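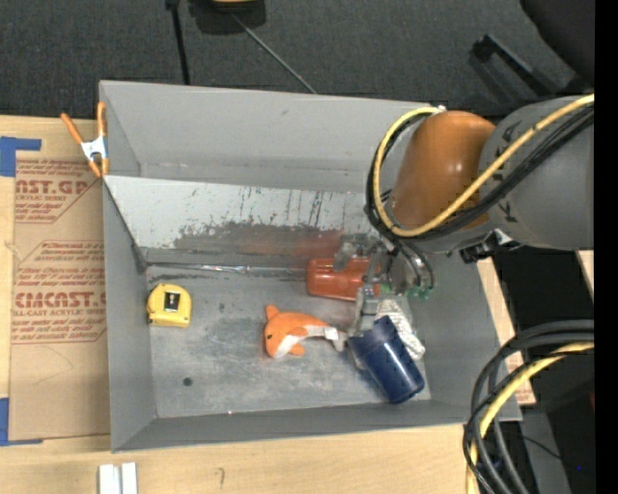

Photo: Gwawr Parry

Section 6 - Setting up the mixed bin

Covers the big grey bin only. Small tubs and lids are in the next section.

What goes in: cups, soft toys, odds and ends of wrap. One bin, mixed on purpose. A dark blue cup, a reddish see-through one, the orange and white dolphin - that sort of thing. Don't sort by colour, don't sort by type.

Before you start

1. Clear the tabletop. Everything off, including coffee.
2. Wipe the bin out. Damp cloth, no spray. Corners hold grit.
3. Check the bin for cracks along the rim. Cracked bins go to Huw Wynne, not back on the shelf.
4. Set the bin flat on the table. If it rocks, turn it end for end and try again. Still rocks - swap it.

Note: the table is light wood and marks easily. Lift the bin, don't drag it. We've paid for one refinish already.

Loading

5. Soft toys first. Drop them in from rim height, don't place them. A toy that lands on its side stays on its side.
6. Cups next. No stacking and no nesting. Lying down is fine, tilted against a wall is fine.
7. Crumpled wrap last. Scrunch it by hand to about fist size and let it go wherever. Can lean on a wall or end up partly under a cup, doesn't matter.
8. Stop while you can still see bin floor. If you can't, take something out.

CAUTION: No glass. No ceramic. If a cup rings when you tap it, it doesn't go in.

CAUTION: Check toy seams and eyes before every load. Loose eye = out of the bin and into the mending bag. Mali Voyle has the mending bag.

Note: toys get washed in October and again when they look like they need it. Cold wash, air dry on the rack. The dolphin's white belly shows everything so use that one as your guide to the rest.

Emptying

9. Lift things out one at a time. Don't tip the bin, cups crack when they hit the tabel.
10. Cups to the wash tray. Toys to the dry shelf. Wrap goes back in its bag unless it's torn through.
11. Anything that's rolled off onto the carpet - pick it up now, not at the end. Charcoal carpet, dark blue cups. You will step on one.
12. Wipe the bin again and leave it upright. Don't store wet, don't store upside down.

Replacements

Cups are Brodell, toys are whatever Glória Carvalho orders in. Cups come in cartons of 16, wrap in a pack of 100 sheets. Write it on the stock sheet when you open a new one, not when you finish it. If the scuffs on a cup catch your fingernail its done, recycle it.

Missing item? Look under the table, then the wash tray, then ask Bongani Swanepoel. Don't sub in something from home.

Filed under: Set-up guides > Bins and tubs

Related sections
Small tubs and lids
Washing and drying soft toys
Stock sheet - how to fill it in
Drotach shelving: load limits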